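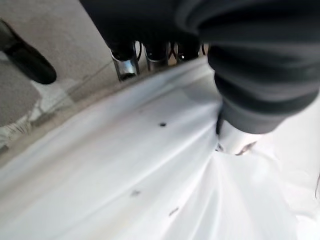

Ticket 352: Customer name Nägeli printed wrong on bag labels, and sheets missing from delivery list

Home Tickets Knowledge base Downloads Log in

Status: Solved
Product: Prinside laundry orders, with Lekard label printer
Site: Dremstead, linen rental
Opened: December 17, 2018

Problem as reported

Good morning. We wash and rent flat sheets, duvet covers and towels for small hotels. Since the last update of Prinside we have a problem with one customer, Hotel Nägeli. On the bag labels the name comes out as "NÃ¤geli". On the screen it is correct. The customer accepted this for some days, but now the driver's delivery list also has an error. It shows 19 white flat sheets, and the order was for 20. I opened the bag and counted by hand, and there were 20 inside. So the bag is right and the paper is wrong.

I don't know if these are one problem or two. I put them in the same ticket because they appeared in the same week. Please tell me if I should separate them.

Other customers have no such problem, as far as I can see. We do not have any other customer with dots over a letter.

What I tried before writing

- Switched the label printer off, waited, switched it on again. No change.
- Printed the label from the second computer, the one beside the folding table. Same wrong letters.
- Deleted the customer name and typed it again slowly. Same.
- Wrote the name as "Naegeli". The label is then good, but the invoice also changes, and the customer does not want this on an invoice.
- Made a test order with only towels. The delivery list was correct.

Reply from support

Thank you for the clear report. Please keep both problems here for now. Could you do two things for us:

1. In Prinside, open Settings, then Printers, then Lekard, and write down what is in the field "Character set".
2. Open the order for the flat sheets and choose "Show history". Copy all lines to the ticket, also the ones that look unimportant.

Please do not change the character set yet.

Reply from customer

The field says "Automatic". I did not change anything.

The history of the order is this:

Order created, flat sheet white, 20
Label printed
Label printed
Item marked for repair, flat sheet white, 1
Item returned from repair, flat sheet white, 1
Delivery list printed

I asked in the sewing corner about the repair. It was an open hem on one sheet. It was sewn on the same morning and went back into the bag, therefore the count by hand was right. The two labels are from me, when I was testing.

Reply from support

Then these are two different problems.

The label: with "Automatic", the update sends names to the printer in UTF-8, and your printer is still reading them in the older Western set. One letter is read as two, and this gives the "Ã¤". Plain letters are the same in both sets, so your other customers look fine.

1. Close all open print jobs.
2. In Settings, Printers, Lekard, change "Character set" to "UTF-8".
3. On the printer menu, choose Language, then Code page, then UTF-8 also there. Both sides must agree.
4. Print one test label.

The sheet: the delivery list takes away an item when it goes to repair, and it should add it again when it is returned. In your version it adds the item only after the order is saved once more. This is our error. Until it is corrected, please open the order after each repair, press Save, and print the list after this.

Reply from customer

The printer menu had no UTF-8 under Code page. I had only 4 choices there and all of them were old ones. I stopped at step three and put "Automatic" back, so that we could continue to work.

Reply from support

Sorry, we should have asked for the firmware. Please install the newer one from the Downloads page. It takes about ten minutes, and the printer must stay on during the whole time. Then do the steps again from the first one.

Reply from customer

Installed. The choice is there now. Label is "Nägeli", with the dots and correct. I also pressed Save on the old order and the list shows 20.

One small remark for your manual: it says the code page is under "System", and on our printer it is under "Language". I was searching for a long time.

From my side the label part can be closed. For the repair part, please write to me when the correction is ready, because in May we have the most repairs and I would like to have it before then.

Internal note made public

Label part closed. Repair count moved to the list of known errors, customer will be informed by e-mail. Manual page for Lekard printers to be corrected.

Contact support | Copyright Prinside | Back to top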